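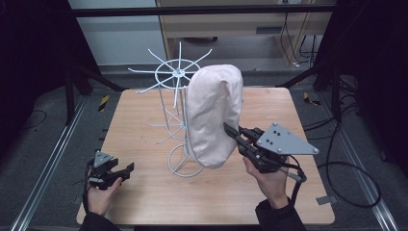
Last updated: November 2024

Trallstead Moths – photos, captions and the spreadsheet that goes with them

Hi! This is the readme for my moth photos, the ones I take at the porch light and along the creek path in Trallstead. People keep asking me for the pictures and then asking what the file names mean, so I finally wrote it all down (mostly on one rainy afternoon, with a lot of tea).

What's in the folder

There are 850 photos in the main folder and a spreadsheet called moths_list.csv with one row for each photo. The spreadsheet has 16 columns, and you can ignore most of them unless you're as fussy about weather as I am. The ones you probably want are filename, common_name, latin_name, place, how_sure and notes.

The small folder called print_ready has the shots I've cleaned up and cropped for paper. They're big files, so please download those on their own and not along with everything else. The first person who tried it that way was me, and my laptop sulked all evening.

File names

A file name starts with the place, then the night, then a running number. Places are shortened: TRA is Trallstead, BRE is Breston, and DRA is the picnic ground at Drallbridge, where the restroom building has a wonderful buzzing white light that every moth in the county seems to love. If there's a b on the end it's the same moth from another side. I used to put the species name in there as well, but then I'd change my mind about the species and have to rename everything, so that's gone.

How sure I am

I'm a photographer who likes moths, and I'd never call myself a moth expert. The how_sure column goes from 1 to 4:

4 – somebody who really knows moths has looked at it
3 – I'm happy with it, and it matches the field guide in every way I can see
2 – right family, and my best guess after that
1 – brown moth

There are a lot of brown moths. Rania El Sherbiny went through 400 of the photos with me over the summer and fixed more names than I'd like to admit, including a whole run of pugs that I'd labeled as one thing and she split into several. Anything she changed has RES in the notes column. If you spot something she and I both got wrong, please write to me, I love getting those emails!

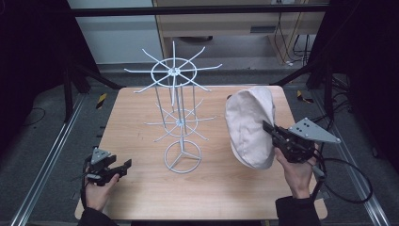
Flat cap and wire rack.

How the pictures were taken

Nearly all of them were shot with a macro lens and a small flash with a piece of white plastic taped over it. I don't chill the moths in the fridge first. I know plenty of people do, and they get lovely still poses, but I'd rather lose the shot. So quite a few are a bit soft at the wing tips, and some of the August ones have rain on the lens because I was too excited about a sphinx moth to go back in and wipe it.

Colors are as close as I could get them. The Drallbridge light turns everything slightly green, and I've corrected for that in the print_ready files only. The main folder is straight from the camera apart from cropping.

Things that are wrong or missing

The temperature column is blank for most of the Breston nights. I left my notebook on the bus.

Some photos show two moths, and the row only names the bigger one. I'm working through these – slowly – and adding the second name in notes.

Place is only as exact as the village. A few of the spots are in people's backyards and I promised not to put them on a map, so please don't ask for coordinates.

There's hardly anything from winter. This isn't a survey and you can't use it to say which moths are common here. You can use it to say which moths I noticed, on nights when I felt like going out.

Using the photos

Please do! School projects, club newsletters, talks, your own website, all fine as long as you put my name next to the picture. If you're making something to sell (a book, a calendar, greeting cards), email me first and we'll work it out. I've had pictures in the Overgaard calendar and they were a pleasure to deal with, so I'm not scared of printers. Just don't flip the picture to fit your layout. Somebody always notices.

Changes since the last version

Renamed all the DRA files so they sort properly
Added Rania's corrections
Took out a photo that turned out to be a caddisfly
Fixed the spelling of "hawkmoth", which I'd managed to write three different ways

Still to do: the underwings, the second-moth notes, and a proper backup.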